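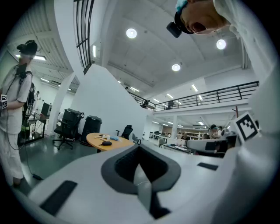
Siltlow Rain Notebooks

README, last revised 17/10/2023

Hello, and thank you for taking an interest in our rain. These files are a typed-up copy of the notebooks kept by the Aebischer family at their smallholding in Siltlow, who wrote down what was in the gauge each morning and very often a good deal else besides (the state of the lane, the first swallow, who had borrowed the ladder). The notebooks came to me in a biscuit tin, and I have been typing them up in the evenings ever since, with a lot of help and a great many pots of tea.

What you get

There are 44 notebooks in the set, and 40 of them are typed up so far. The remaining four have had a soaking at some point and the ink has run, so they will take a while longer.

rain.csv - one row for each morning, with the reading as written and the same reading in millimetres
remarks.csv - everything the family wrote next to the readings, spelling left alone
gaps.csv - the mornings with no entry, 255 of them, with the reason if one was given
drino.txt - a short note on the Drino gauge, which replaced the old copper one

The columns in rain.csv

book: the number on the cover, in my pencil
day: the date of the entry
as_written: what the page says, fractions and all
mm: the reading in millimetres, to one decimal place
sure: yes, fairly, or no

Please do look at the "sure" column before you draw any graphs! A seven and a one look very much alike in the earlier books, and where I couldn't decide I have put "no" and left the mm box blank. I would much sooner have a hole in the table than a guess that somebody later takes for gospel.
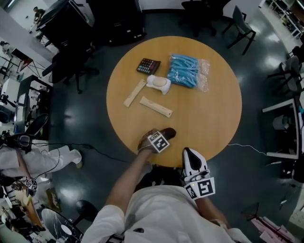
The family changed from inches to millimetres partway through book 28, and for a few pages they used both, sometimes on the same line. I have kept both in as_written and worked the mm figure out from the inches, as that seemed to be the one they trusted. If you think I've got this the wrong way round, I'd be glad to hear your reasoning.

A trace of rain too small to measure was written as "damp", "spit" or now and then "hardly". All of these are 0.0 in the mm column, but the words are still there in as_written if you want to treat them differently.

September is patchy in nearly every book. It was harvest, and the gauge was often left for several days and then emptied in one go. Those totals are marked "several days" in remarks.csv and shouldn't be read as one very wet morning.

Using the files

Help yourself, for school work, research or plain nosiness. We only ask that you mention the Siltlow Rain Notebooks and leave out any neighbours' names if you quote the remarks. The typing was done in Dikero, but the files are ordinary comma-separated text and will open in any spreadsheet.

Corrections are very welcome - send the book number and the date, and I'll get the page out and have another look.

Catriona Lindsay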